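Speaker notes: Moon signs at home
Astgate evening talks, August program

Start without slides. Ask who knows their Sun sign, then who knows their Moon sign. Usually the second show of hands is much smaller. Say the talk is for the people who kept their hands down.

The Moon takes two or three days to pass through a sign, so a birth time matters on the days it changes. If someone has no time of birth, read both signs and let them pick. Don't guess for them.

Go through the water signs first. Moon in Cancer wants a full cupboard and people at the table. Moon in Scorpio keeps one room shut. Moon in Pisces forgets supper and is sorry later. Then earth: Taurus likes the same meal at the same hour, Virgo rearranges the kitchen when upset, Capricorn does the chores before resting.

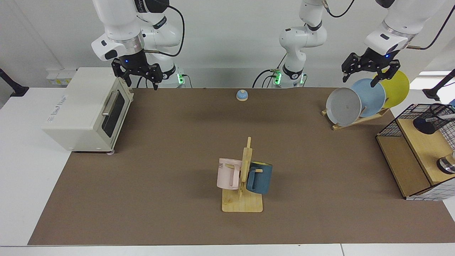 Nerys Ifans objected at the Cumwood talk that her Moon is in Virgo and she has never tidied anything in her life. Take this one seriously, it comes up every time. Answer: look at the house the Moon is in and what aspects it. A square from Neptune can blur Virgo a good deal. Also say plainly that a sign is a leaning and some people won't see themselves in it.

Fire and air next, 10 minutes at most. Aries Moon is angry fast and done fast. Gemini Moon talks it out with whoever is in the room.

Break, 5 minutes. Chart sheets are in the Soltirley folder, 54 copies.

After the break, take two charts from the audience. Ask before reading anything aloud. Leave Chiron for the spring talk.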